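Section 4 – Setting Up Your Patley Supply Bins

Now that the bins are out of their wrapping and you've given them a wipe, you can settle down to the pleasant part, which is deciding what goes where. Take your time over it! A few quiet minutes now will save a good deal of rummaging later on.

1. Choose a flat, steady surface at a height you can reach comfortably. Each bin is rated for up to 11 pounds, so a light folding table will do nicely for most clinics.

2. Stand the bins side by side with the lowered front lips facing you. Leave a little finger room at the sides – you'll be glad of it when you want to lift one out.

3. Give each bin one family of supplies. Syringes and other sterile packaged items can share a bin, and masks should have one of their own.

4. Lay the masks in a stack with the ear loops toward the back, and tuck in any loop that strays over the lip.
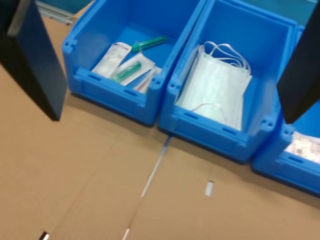 Fig. 4 – Bins in a row, with syringes and packaged supplies on the left and face masks in the middle.

5. Check the date on every sterile pouch as you put it in, and bring the oldest ones to the front.

Note: If you keep a bigger stock (our 200-mask refill, say), leave the extra in its carton and top up the bin as you go.

CAUTION: Never put used syringes or opened pouches back in a bin. Don't fold or squash sterile packaging to make it fit, and set aside any pouch that is torn or damp.

6. When you're happy with the order of things, label the bins and turn to Section 5 for stacking.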